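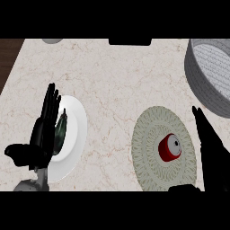
What is a charitable foundation?
A guide for readers aged 9 to 12

Many towns have a library, a park or a hospital ward with a name over the door. Often the name belongs to a person or a family who gave money to help build it. Giving money, time or goods to help other people is called charity. When someone gives a very large amount, and plans carefully how it will be used, people sometimes use a longer word: philanthropy. It is said "fill-AN-throp-ee", and it comes from two Greek words meaning "love" and "people".

This guide explains how large gifts are made, who decides what happens to them, and why people do not always agree about them. Words in the list at the end are explained again there.

Giving a little and giving a lot

Most gifts to charity are small. A pupil may put a coin in a collecting tin, or a family may take a bag of clothes to a charity shop. The person who gives is called a donor, and the gift is called a donation.

Some donors have much more money than they need. They may give it all at once to a charity that already exists, or they may set up an organisation of their own to give the money away over many years. An organisation of this kind is called a foundation.

How a foundation works

Imagine that you have a large apple tree. You could cut it down and sell the wood, and you would have some money straight away. You could also keep the tree and give away the apples every autumn. Many foundations work in the second way. The money they start with is called an endowment. It is invested, so that it can earn more money, and what it earns is given away each year. If the endowment is looked after well, it may last for a very long time.

Other foundations choose to spend everything within a set number of years. They may believe that a problem is urgent and that waiting would make it worse.

The Wirkby Foundation is a foundation of the first kind. It was set up with money from the Hernard company, which made rope and sailcloth in the town of Wirkby. When the owners sold the company, they placed part of the money in an endowment. Last year the foundation received 792 requests for help and was able to say yes to 152 of them. The money it gives to a project is called a grant.

Who decides?

The people in charge of a foundation are called trustees. They must follow the rules written down when the foundation began. These rules say what the money is for. The rules at Wirkby say that grants must help children and young people to learn, to be healthy or to enjoy the arts. The trustees could not use the money to repair a motorway, even if the motorway needed repairing.

Trustees may not spend the money on themselves. They must keep accounts, which are a record of all the money that comes in and goes out. In many countries a public body checks these accounts, and anyone may ask to read them.

A request for a grant usually passes through several stages. First, a school, club or charity fills in a form saying what it would like to do and how much it will cost. Staff at the foundation read the form and may visit. The trustees then meet and choose. Afterwards, the people who received the grant write a report to show how it was spent.

One grant from start to finish

The Boychuk Library stands by the river Trurka. Its children's room was cold and had few books, and the library asked the Wirkby Foundation for help. The trustees agreed to pay for new heating and new shelves, and for 2,312 books. They asked the library for 2 reports, one after six months and one when the work was complete.

The library had also asked for money to open on more evenings. The trustees did not agree to this part. Wages for staff must be paid every year, and the foundation prefers to pay for things that are bought once. The library was disappointed, and some parents wrote to say that new books are of little use when the doors are shut. The foundation has promised to look at its policy again in March.

Gifts and taxes

A tax is money that people and companies must pay to the government. Taxes pay for things that everyone shares, such as roads, schools and the fire service. A donation is different. The donor chooses whether to give, how much to give and what the gift is for.

In many countries, a person who gives to charity pays less tax. Governments allow this in order to encourage giving. It also means that the government has a little less to spend, so part of the cost of each gift is shared by everybody.

Why do people disagree?

Some people say that large gifts do a great deal of good. A foundation can act quickly and can try out new ideas. It can help with illnesses or subjects that a government may have overlooked.

Other people are more cautious. They point out that very rich donors can choose which problems receive attention, although no one voted for them. A famous museum may find it easier to attract gifts than a shelter for homeless people. They also ask how the money was made in the first place, and whether the workers who helped to make it were paid fairly.

There is a question of size, too. A million pounds sounds like an enormous gift. If the donor has a thousand million pounds, however, it is the same share as one pound from a person who has a thousand.

Things to talk about

Should a building be named after the person who paid for it?

Is it better to give in secret or to let other people know?

If your class had a grant to spend on your neighbourhood, how would you decide what to do with it?

Word list

Accounts: a record of money received and money spent.
Donation: a gift to a charity.
Donor: a person or company that gives.
Endowment: money that is kept and invested so that it earns more.
Foundation: an organisation set up to give money to good causes.
Grant: money given for a particular purpose.
Philanthropy: giving, often on a large scale, to help others.
Tax: money that must be paid to the government.
Trustee: a person who helps to run a charity or foundation and must follow its rules.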